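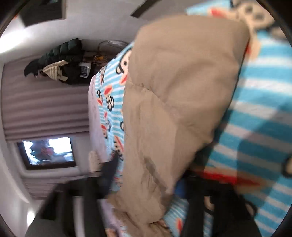 Buying and Judging Automation
Handout 6: the hand-held gripper kit
May 2024

Bring this to the session along with your notes from handout 5. The set reading is the Furkatine user guide, chapters one to four. Chapter five is the warranty and can be enjoyed at leisure.

6.1 What is being sold

The Furkatine is a pair of hand-held grippers sold by Flurkum. You hold one in each hand and do a job with them, and each tool's camera records the job from the tool's point of view. The recordings are then used to train a robot arm that has never met you and never will. Flurkum calls this "teaching by doing". The price list calls it 835 pounds for the pair, with the carry case extra.

There is no robot in the box. Every year one group writes a whole report on the assumption that there is, so please read the packing list before you read the brochure.

The brochure promises that anyone can be recording within minutes of opening the lid. The guide then spends 2 pages on calibration. Both statements come from the same firm and you are invited to weigh them.

6.2 Why we test on clothes

Sellers like to show grippers picking up blocks. A block has the good manners to stay the same shape when you touch it. A coat does not. It sags, bunches, hides its own sleeves and has a front and a back that look much alike once it has been dropped on a bed.

For this course the work is laundry: coats and other clothes, on a made-up bed, with whatever else is lying on the bed left where it is. Patterned bedding is welcome. A robot that can only find a coat on a plain white table is a robot for people who own plain white tables.

Padded jackets deserve a section to themselves. The filling pushes back when you squeeze, the shell slides, and the edges are thicker than they look. Press down first, then close the fingers. Groups who pinch straight away tend to get a mouthful of shell and a jacket that stays where it was.

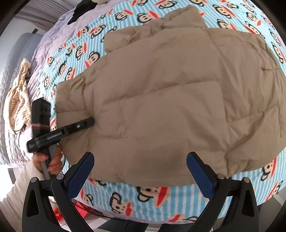 Fig. 6.1. Two tools at work on a padded jacket. The finger of the left-hand one is pressed flat against the jacket's edge; the fingers of the nearer one are open.

Look at the angle of the finger in Fig. 6.1 and compare it with the guide, which shows every grasp from straight above. Ask yourself which of the two you would use at home.

6.3 The tool in the hand

Points to cover in your review:

Weight. Flurkum gives 498 grams for each tool. That is nothing for one sock and a good deal for a basket of them. Note when your wrist starts to complain.

Reach. The fingers are long enough for a folded edge. Try a deep pocket or the inside of a sleeve before you believe the word "universal" on the lid.

View. The camera sees a very wide slice of the room, including things you would have tidied had you known. Check what is behind the bed before you start. Letters, screens and family members count.

Feel. You will not have much. Cloth that slips between your own fingertips tells you so at once, while cloth that slips in the gripper tells you when it lands.

6.4 The service plan

Flurkum will also sort and label your recordings through a service called Dokton. The basic plan takes 200 clips a month. Clips it cannot use are returned with a short reason, and the reason is nearly always "unclear". Unused clips do not carry over, a fact stated once, in grey.

The rival offer is Lozano, which hires out the grippers and charges by the recorded hour. It looks dearer until you work out how long your own kit would spend in a cupboard. Do that sum honestly. Include the summer.

6.5 Written task

Write a buying report for a small care home that wants help with folding and putting away clothes. They have no robot, no engineer and one spare room. Your report should say whether they should buy the Furkatine, hire through Lozano, or leave the whole business alone for now. All of these have earned good marks before.

State what the kit costs in the first year with the Dokton plan added. Say who will hold the grippers, and for how long each day. "Staff" is a poor answer if you have ever met any.

Quotations from the brochure must be marked as such. Reports that borrow the phrase "seamless journey" will be handed back unread.

Kits are signed out from the stores counter and come back charged, with both tools in the case. The case we lost in January is still being paid for.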